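Ticket 500 – Nollis wire rack, where does everything go?
Status: open

Hi again! The five-slot rack is up on the back wall and I love it, but it's still empty and my garden gloves are lying on the marble-look top. 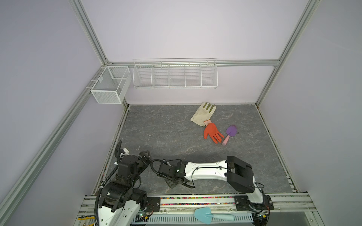
I tried your tip about starting with the small stuff, so out came the padlocks – and now I can't tell which key is whose. 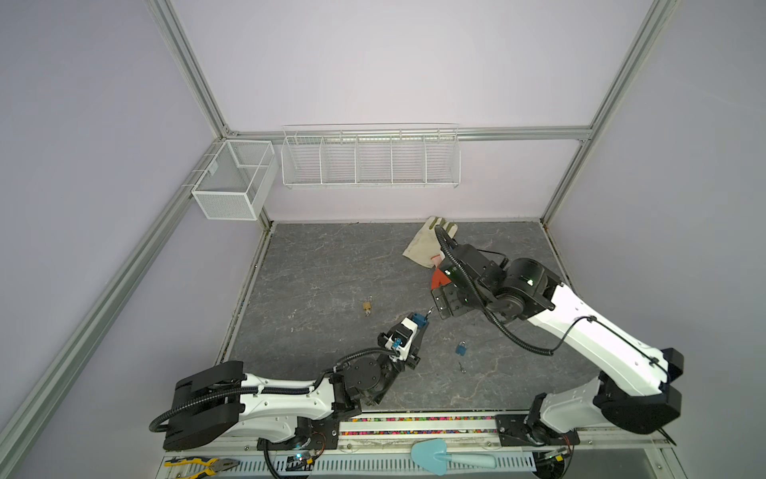
Padlocks and keys, a glove behind

The brass one has lettering too faint for me to read.

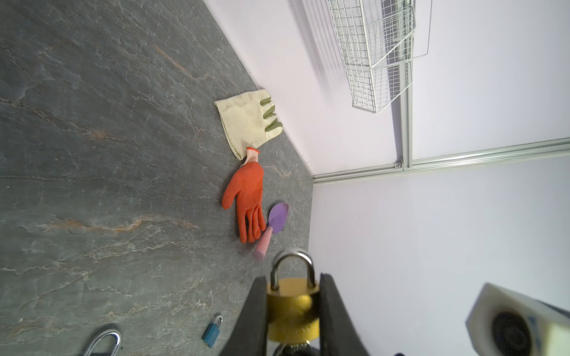

Would the trowel fit a slot upright, or should it hang by that string or loop next to the blade? 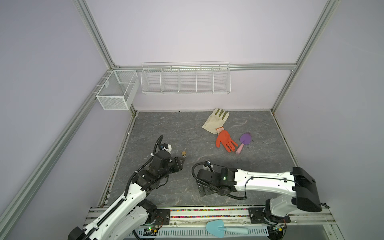
Also, do you sell a divider for the 2-part mesh basket? Thanks!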